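Small-things swap day opens in Hendby

2023-05-01

The Hendby neighbourhood room held its first swap day for small household things on Monday. The door opened at 4 in the afternoon and 54 households had put their names on the list before that. It is organised by Cinerik, the local reuse group, with help from the Jia tea shop next door.

The idea is simple. People bring what they have too much of, such as socks, hair ties, towels and unopened paper goods, and they go home with something they need. On one table with a blue checked cloth there was a green pack of tissues, and next to it a gold-coloured tin with fuzzy socks and other soft things.

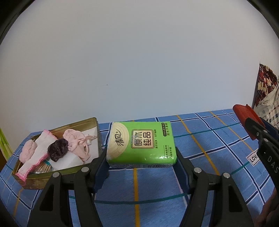
Towels and cloths

Towels are the most wanted item, according to Cinerik. They must be clean, dry and without holes. A thick white towel with faint pink stripes and a zigzag-stitched pink hem was among the textiles on Monday.

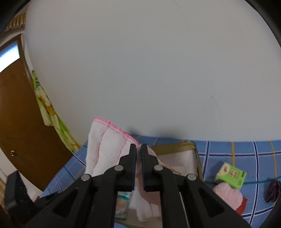
Can I bring things if I do not want to take anything home?
You are welcome to do so. Leave them at the Jia counter before 7 in the evening, in a closed bag.

The next swap day is planned for September, in the Joltisetti hall, where there is more space for tables.

Comments (3)

marlpit: Are baby clothes also accepted, or only small things?

Hendby1234: Please make it a Saturday next time. Many of us work on Monday.

tea_and_wool: I have a whole drawer of socks to bring in September!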